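Leave the Wash Alone
By Aslak Solberg

Most clothes are washed too often. I include my own in that. For years I put a sweater in the wash after one day at a desk, and by December it had lost its shape and most of its color.

My parents kept a wool coat for 35 years and cleaned it perhaps twice. They hung it by the back door overnight and brushed the hem when it was muddy. They did not think of this as thrift.

Shops and soap makers have taught us to treat a worn shirt as a dirty shirt. Underwear, socks and gym clothes need washing every time. Jeans can go six wears or more. A sweater over a T-shirt can go longer than that.

I pay 60 cents more per load than I did when I moved here, and that is a small part of the cost. The larger part is buying the same black shirt again when the old one turns gray.
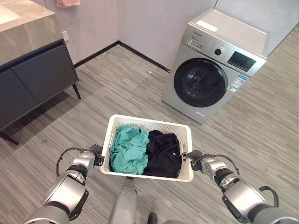
Buvley, Mar 17, 2021

Last month I put a second hook on the bedroom door for clothes that have been worn and will be worn again. My sister thinks it looks untidy, and she is right. I now run two loads a week where I used to run four. Apartment buildings should put a drying rail and a window that opens in every laundry room, and landlords in this town should stop banning clothes on balconies.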